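Looking after the Ledance hand grippers: pads, jaws and marker

Written by Signe Ravn. Last changed 5/12/26.

This covers the paired hand grippers at the table station, left and right. Set aside 40 minutes for the pair. You need a soft brush, lint-free cloths, isopropyl alcohol, a 2 mm hex key and the spare pad box from the Skerker cabinet.

Cleaning the pads

Stop the recording and unplug the gripper before you touch the jaws. Open the jaws fully and brush each pad from the base to the tip. Straw and bristle ends work into the texture of the pad and stay there, and the grip on smooth handles gets worse long before you can see any wear. Wipe with a damp cloth, then with alcohol. Do not soak the pads.

If a pad has a torn edge or a shiny patch, swap it. Two screws hold it from behind. Change both pads on a gripper together, or the jaws will close off center.

Checking the grip

Use the brush and the tray for this. One tests soft, uneven material and the other a hard, narrow handle.
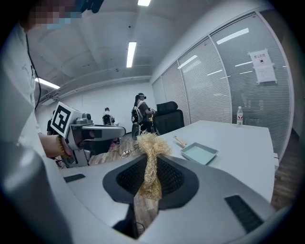 Straw against the pad of the right-hand gripper.

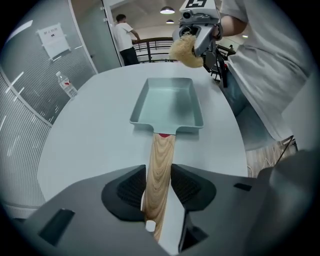 Close on the tray handle slowly and lift one end a little. If the tray twists, open the jaws, center the handle and try again. If it still twists, back off both pad screws a half turn, close the jaws on the handle so the pads seat themselves, and tighten. Repeat the lift 16 times. A slip on any lift means new pads.

With the brush, hold it by the bristles and tug lightly. Bristles should not pull out or stay behind on the pad.

Marker

Wipe the marker faces with a dry cloth only. Alcohol lifts the print. Press on each side of the marker with a finger; any movement means the mount is loose. After tightening it, run the Lastley calibration again for that gripper. Old calibration files will load without a warning, so delete them first.

If the software shows error 1105 after the restart, the jaw was not fully closed at power-up. Close it by hand, unplug, wait and plug in again.

Write pad changes in the log with the gripper side and your initials. Spare pads are ordered through Dagný Hjaltadóttir.

Ladefoged Workshop Notes | Contact | Copyright Ladefoged | Back to top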